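Bikby Community Help > Home & Kitchen > Shopping and storage

How do you pack grapes with heavy vegetables in one basket?

posted by Sareck

I shop at the produce stand on Ong Street, where everything is in slatted crates and you fill your own basket. My grapes keep getting crushed on the walk home. Should they go in first or last? 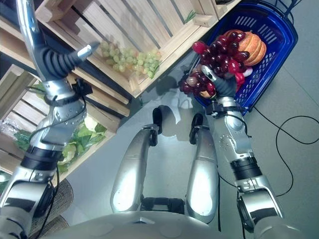

Green grapes in the upper crate, leafy greens and cauliflower below, red grapes over the basket.

Fung-ping Mok

Last. Pick up whatever is hard or heavy first – potatoes, squash, pumpkin – and keep it low. Peppers and eggplant bruise more easily, so they go beside or on top of those. Hold grapes by the stem end and lay them down, don't drop them.

A mixed load with a pumpkin in it fills up one side fast. Leave some floor clear at the other end and put the grapes there.

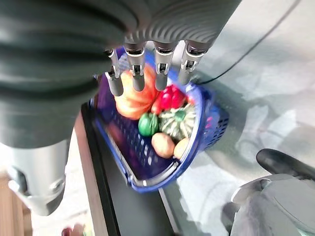

Other answers

Trallora

I just use a second bag. Costs me 60 cents.

Comments

pitstop484: The clear floor idea works for tomatoes too. My walk is over 90 steps of stairs and they were fine.

Sareck: Thanks, trying it this week. Had been putting the potatoes in last since June.

Last updated Monday, September 1, 2025

Contact us | © Bikby Community Help | Back to top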